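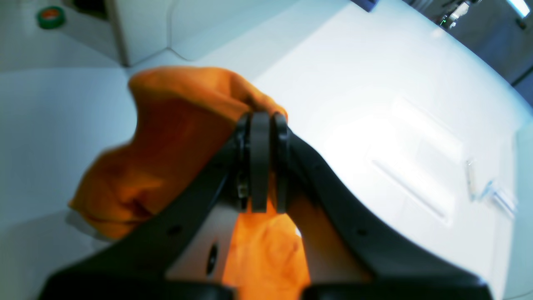
Oferta de empleo: técnico o técnica de mantenimiento de célula bimanual (textil)

Skorkenix busca una persona para hacerse cargo de la célula de manipulación de prendas de su taller de Trokberg. Incorporación en septiembre de 2021. Contrato de un año, jornada completa, con posibilidad de prórroga.

La célula

Son dos brazos montados frente a una mesa blanca, cada uno con su pinza, que cogen, estiran y doblan toallas y camisetas. El programa no entra en este puesto. Lo que se pide es que la máquina esté en condiciones cada mañana y que, cuando se pare, alguien sepa por qué.

La célula lleva en marcha desde abril. Hasta ahora la han atendido por turnos los propios programadores y el registro de averías está incompleto. La primera tarea será ponerlo al día.

Trabajo diario

Comprobar el cierre de las pinzas antes del primer ciclo: que los dedos se encuentren en paralelo y que no haya holgura en los tornillos. Limpiar la pelusa de dedos y articulaciones con aire y brocha (el rizo suelta mucha). Repasar el recorrido de los cables desde el brazo hasta la muñeca con el brazo recogido y con el brazo extendido. Un bucle demasiado corto tira del conector y uno demasiado largo barre la mesa y arrastra la tela.

Cada 288 horas de funcionamiento se desmontan los dedos, se revisan los puntos de apriete y se vuelve a tomar la referencia de altura sobre la mesa. A las 900 horas se cambia el cableado de muñeca completo, aunque no dé fallos.

Con los dedos nuevos hay que repetir siempre la prueba de presión sobre tela doblada. Se hace a velocidad reducida, primero un brazo y luego el otro. Si la punta empuja contra el tablero, se corrige la altura en el programa de referencia y se anota el valor anterior.
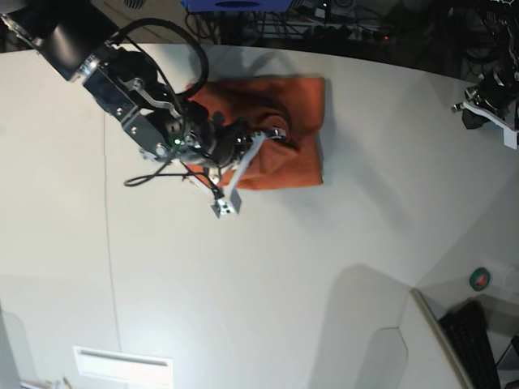
Elie Bataineh pide que se añada algo a lo anterior: la mitad de los avisos que él ha atendido por «pinza floja» eran en realidad altura mal tomada, y quien entre debería medir antes de apretar nada. También recomienda apuntar qué tela había en la mesa en el momento del fallo, porque una toalla doblada y una camiseta de punto no piden lo mismo.

Queda añadido. La hoja de avisos tiene desde esta semana una casilla para el tejido.

Reparaciones

Las averías de pinza y cableado se resuelven en el taller. Los recambios de dedos los fabrica Venckus y se piden con 5 días de antelación, así que el almacén no debe bajar de 3 juegos completos. Las averías de reductora o de motor se envían a Horau; en ese caso el puesto incluye desmontar el brazo, embalarlo, montarlo a la vuelta y calibrar los dos brazos de nuevo.

La calibración conjunta es la parte más delicada. Con una prenda sujeta por ambas pinzas, cualquier diferencia de altura entre un lado y otro se ve en la tela: el borde queda torcido o aparece una arruga en diagonal.

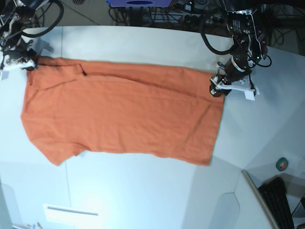 Por eso la calibración se da por buena solo después de una serie de estirados con camiseta y otra con toalla, ambas firmadas en el registro. No basta con que coincidan los números en pantalla.

Requisitos

Formación profesional en mecatrónica, electromecánica o automatización, o experiencia equivalente. Soltura con tornillería pequeña, par de apriete y conectores. Lectura de esquemas eléctricos. Inglés suficiente para los manuales.

Se valorará haber trabajado con maquinaria textil y saber imprimir y ajustar piezas de plástico.

Condiciones

Horario de 7:00 a 15:00. Sin turno de noche. Una guardia telefónica al mes, pagada aparte. La ropa de trabajo y la herramienta las pone la empresa.

Solicitudes

Envíe su currículum y una página en la que cuente una avería que haya reparado, con lo que midió y lo que cambió, a la atención de Qianru Jia, Skorkenix, taller de Trokberg. La prueba práctica dura una mañana y se hace en la propia célula.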